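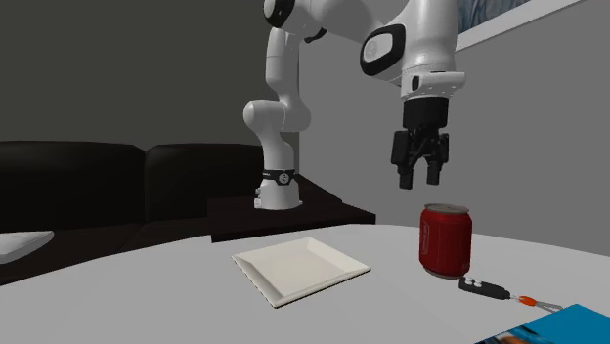 The Kneath family has run the only vending route in the valley for 15 years, and Alun Kneath will tell you, without being asked, that it has never once made him popular. He looks after 7 machines. People kick all of them.

The one outside the swimming pool gets the worst of it. Last August it sold 1,091 drinks and collected, by Alun's reckoning, nearly as many insults. Eleri Lloyd, who works the pool's front desk, keeps a notebook of refund requests. Her favorite is from a man who wanted his money back on the grounds that he had changed his mind.
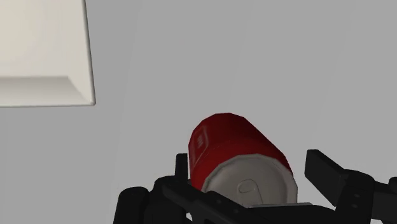 Alun's views on flavor are short. Orange sells to children, water sells to their parents, and cola sells to everyone who has just told a doctor they quit. Color matters more than taste, he says, and a cherry red can with a silver-gray lid will outsell a tasteful one any day, even lying on its side. He has tried stocking elderflower. Tudur Meredith bought one, and has since asked that it be kept between them.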